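4.2 Collecting the demonstrations

All demonstrations were recorded by remote control. We had hoped to include kinesthetic teaching as a second condition, in which the operator takes hold of the arms and walks them through the task. One afternoon of pilot trials settled the matter. Guiding two arms at once leaves no hand free for the fingers, and recruiting a second person to do the fingers produced demonstrations of a skill best described as negotiation.

The operator wears a pair of Etelel gloves, and wrist pose and finger flexion are mapped to the robot at a fixed rate. There is no force feedback. Operators therefore learn how hard they are gripping by eye, and in the first session they mostly learned it by ear. We kept the mapping deliberately plain: no snapping to objects, no assisted grasp, no smoothing beyond a short filter. Earlier work with the Marinho interface had persuaded us that a helpful interface puts its own opinions into the data, and that a policy will then copy those opinions faithfully and without credit.

Five operators contributed 400 demonstrations of the bottle task. The task reads simply enough on the instruction sheet: grasp the bottle with the left hand, keep hold of it, and bring the right hand in when it is needed. The last four words took up more of our time than the rest of the paper. Operators differed widely on when a second hand is needed. Mirjana Ionescu kept the right hand out of the way until the last possible moment. Reinaldo Amaral brought it in early and left it there, like a man waiting to help with somebody's coat. Both styles completed the task, and both went into the training set with equal weight.

Figure 6 shows the left hand holding the bottle on its side while the right hand stays open and empty. We call this the waiting posture. It is the most common state in the dataset and the least interesting to look at, and it caused the largest share of our labeling disputes.
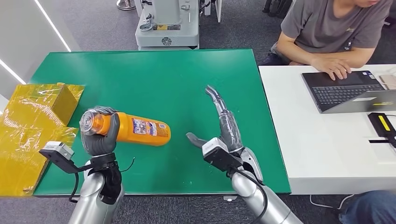
Figure 6. Waiting posture in the bottle task. Left hand closed around the bottle, right hand open.

Edileuza Seixas objected, on reading a draft of this section, that waiting should not be labeled at all: a hand that is doing nothing has not been taught anything, and if we give it a label the policy will learn to do nothing with great confidence. She would cut every idle stretch longer than a second and let the model work out the rest.

We tried it. With idle stretches removed, the policy brought the right hand in at once on nearly every trial, whether or not the left had finished closing, and in 13 of 30 evaluation trials the two hands met before either had a proper hold. The objection was half right all the same. With every idle stretch kept, the policy sometimes reached the waiting posture and settled there until the trial timed out. The version reported in Section 5 keeps the idle stretches but samples them less often during training, a compromise that pleased no one and outperformed both alternatives.

4.3 Operator effects

Practice mattered more than we had planned for. Each operator's early demonstrations contain a good deal of hunting: the hand approaches, stops, backs off and approaches again from a slightly different angle. We had intended to discard these as warm-up. Silvana Lopes argued for keeping them, on the grounds that the policy would also miss and would need to have seen someone recover. A model trained only on the tidy demonstrations did well when its first reach was good and had no ideas whatsoever when it was not.

Fatigue showed up as well, chiefly in the thumb. Toward the end of a long session the operators stopped opening it fully between grasps, a habit invisible to them and obvious in the joint recordings. We capped sessions after noticing that the policy had picked it up too, and was now producing a tired thumb first thing in the morning.

We did not attempt to standardize operator style beyond the instruction sheet. A single expert would have given cleaner data and a better-looking set of curves. It would also have given us a policy that behaved like one particular colleague, and we already have the colleague.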